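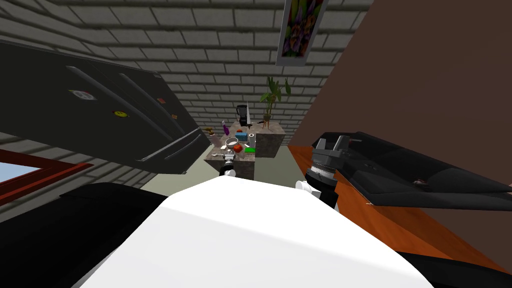

Figure 1. Simulated kitchen, onboard view, right gripper near the black appliance on the wood counter.

How to Run a Kitchen Simulation Demo for Visitors

This page covers the procedure we use at Fandcombe when a group comes in to see the mobile manipulator work in simulation. It assumes the Flusar simulator is installed and the kitchen scene loads without errors. It doesn't cover training a policy. For that, see the Mahama setup notes.

A session has one operator and one presenter. The operator should not be answering questions while the arms are moving.

Before the visit

1. Load the kitchen scene and let it settle for 17 seconds before sending any command. Small objects such as the apple and the spoon may shift slightly on load.

2. Set the random seed to 2802. The seed fixes the object layout, so the presenter's notes match what is on the display.

3. Start the onboard view on the large display. The view is tilted when the head is pitched and rolled, and the white torso covers much of the lower part of it. Show visitors the island and the refrigerator first, so they have something to orient by.

4. Open the external view on the operator's screen only. If both views are on the large display, people watch the external one and miss the part of the demo that explains perception.

5. Move each gripper open and closed once. If a finger lags, restart the physics server. Do not try to correct it with gain changes during a visit.

Running the demo

Start with the right arm. Bring the gripper up with the fingers pointing upward and hold it in front of the left end of the black appliance. Leave it there while the presenter explains the joint limits. The wrist is easy to see in this pose, and the ribbed silver band is a useful reference when someone asks where the gripper begins.

Next, drive the base along the open floor toward the island. Keep the speed at the lowest setting. The wood counter is on the right during the approach, and the right elbow will touch it if the arm is still raised. Tuck the arm first.

Choose one target on the island. The apple is the usual choice. The sponge beside it also works, but the contact model for soft objects is slower and the display may stutter. Leave the knife and the blender alone in a public session. A failed grasp there tends to push other items off the stone top.

Call out each stage as it starts: detect, approach, close, lift. If the grasp fails, let it fail, reset the object and run it again. Visitors ask better questions after a failure than after a clean run.

Time limits

One complete pick takes 9 minutes with explanation. Stop accepting new target requests after 13 minutes and return the arms to the home pose.

Common problems

Display freezes while the arm continues: the render process has dropped. Press stop, then restart rendering only.

Base will not move: the arm is outside the travel envelope. Send the home command.

Gripper closes on nothing: the layout does not match the seed. Reload the scene and check step 2.

Written by Qiuyue Ye. Last revised 2022-08-20.

Comments (3)

Baoshan Peng
In step 5, you also need to clear the old command queue after restarting the server. Otherwise the first motion repeats.

Qiuyue Ye
Correct. I will add it in the October revision.

erkard_lab
Does the travel envelope apply to both arms? We had the left one out and the base still moved.

We use cookies to remember your display settings. Accept | Manage

Contact | Copyright 2022 Fandcombe | Back to top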